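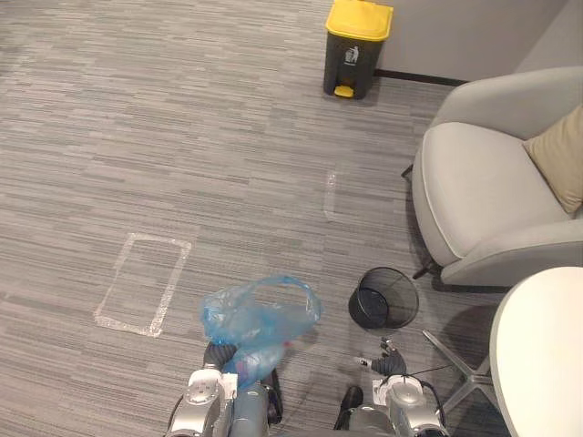

Ticket: liners slipping and tearing, lounge bins, Tamdale office, second floor
Status: open, waiting on stock
3 min read

Reported fault: liners fall into the bin within a day of being fitted, and some split when pulled out. The complaint came from the cleaning contractor, Nevance, and covers both bin types in the lounge. The pedal bin with the yellow lid stands against the wall, and the small black mesh wastebasket is out on the carpet near the armchair. Both were on the same light blue liner, ordered in February to save keeping two sizes.

Checks, Sunday, building closed:

1. Measured the liner flat. Width across the mouth is 310 mm. The label on the Lultudix carton says 40 to a roll, 600 to a case.
2. Fitted a new liner to the mesh basket. It goes over the rim with slack to spare and slides down when anything heavier than paper is dropped in. Knotting the slack at the back holds it.
3. Fitted a new liner to the pedal bin. It only just reaches round the inner rim, and the film goes tight at two corners. Closed the lid 19 times with the pedal. The liner let go on one side before the end.
4. Lid hinge and pedal linkage checked. No fault found, no adjustment made.

Interim result: one liner size will not do both bins.
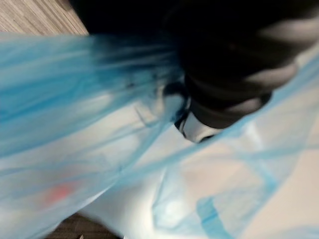
Splitting is a separate matter from fit. Nevance thought the batch was faulty, so I opened liners from two rolls and looked for pinholes and weak seams. The film is thin enough that white shows through it in places, and where it is pinched it draws out into a stretched strand. A liner pinched at one point carries the whole load there. Gathered round the full mouth and lifted, liners from both rolls held a normal day's waste - no splits, seams intact.

Actions:
- Mesh basket: keep the present liner, knot the slack.
- Pedal bin: change to the wider Mendes liner. Requested, no delivery date yet.
- Nevance to gather the mouth before lifting and not pull from one side.
- Remaining Lultudix stock to be used up in the small baskets.

Leave open until the pedal bin has gone a full week on the new size. If it still slips, look at a retaining band - the inner rim has no lip to speak of.

Last updated: Sunday, 16:20
Contact Facilities Desk | © Tamdale Building Services | Back to top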